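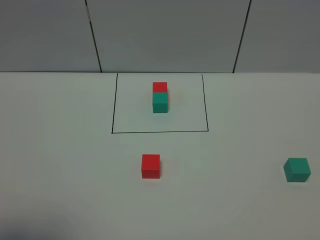 Two red cubes, two teal-green ones, and a black rectangle drawn on a white tabletop.

# How do I get permanent marker off a white tabletop without dulling it?

**Posted by tabletop_in_trunbridge**

I bought a secondhand white table for the spare room, which I use for sorting math games and cutting fabric. The top has a matte finish and I would like to keep it that way. Last month I used a black permanent marker to lay out a pattern directly on it, thinking I could wipe it off with window cleaner. The window cleaner did nothing. Dish soap and hot water did nothing either.

I don't know what the top is made of. There is no label underneath except a sticker that says Rawashdeh and a number, 123. It feels smooth and cold and does not look like painted wood, but I could be wrong. The marker has been on there for three weeks.

I have rubbing alcohol, baking soda, white vinegar, and a melamine sponge in the house. My sister told me to use nail polish remover and my neighbor told me never to use nail polish remover. I would rather not buy anything special if I can help it. What should I try first?

**grinurura_refinishing**

Start with the rubbing alcohol, but test it. Pick a spot on the underside of the overhang or right at a back corner, put a little on a cotton ball, hold it there for 30 seconds, and wipe. If the cotton picks up white or the spot feels tacky, you have a painted or lacquered top and you should stop. If the cotton stays clean and the spot looks the same once it dries, go ahead.

For the marker itself, dampen a white cloth with alcohol and lay it over a short piece of the line for a minute. Then wipe toward the line from both sides. If you scrub back and forth you spread a gray smear over a bigger area and have to clean that too. Change to a clean part of the cloth often. Three weeks is not very long and I would expect most of it to lift, although you may be left with a faint shadow.

If you do get a shadow, there are two things to try. One is to go over the old line with a dry-erase marker, let it sit a few seconds, and wipe it off. The solvent in the fresh ink loosens the old ink. The other is plain white toothpaste, the non-gel kind, on a damp finger. Toothpaste is a mild abrasive, so keep it brief.

Leave the melamine sponge for last. It works, but it works by sanding, and on a matte top you will see a worn patch when the light comes in from the side. Vinegar won't do anything for marker. Baking soda paste is about the same risk as toothpaste and messier.

Your neighbor is right about the nail polish remover. Acetone can soften some plastics and will take paint off — I have repaired enough tops to say skip it when you don't know the material.

Open a window while you work, and keep the alcohol away from the stove or anything with a flame. Rinse with soapy water when you're done and dry it.

**clillby_dan_fan**

hairspray. my mom did this for years on the kitchen counter. spray, wait, wipe. the old kind works better than the new kind, I think they took the alcohol out of a lot of them

**sews_on_tuesday**

I had the same problem with a cutting table. Alcohol took the line off in one go, except in one place where I had already scratched the surface with a rotary cutter. The ink had gone down into the scratches and it is still there. So check for scratches before you keep rubbing at a spot that won't come clean, or you will wear the finish for nothing.

For the next pattern, put down painter's tape and draw on that. I use the 2 inch width and it peels up fine the same day. If you leave it for weeks it gets gummy, and then you are back to cleaning the table. A grease pencil is another choice, but try it at a corner first too.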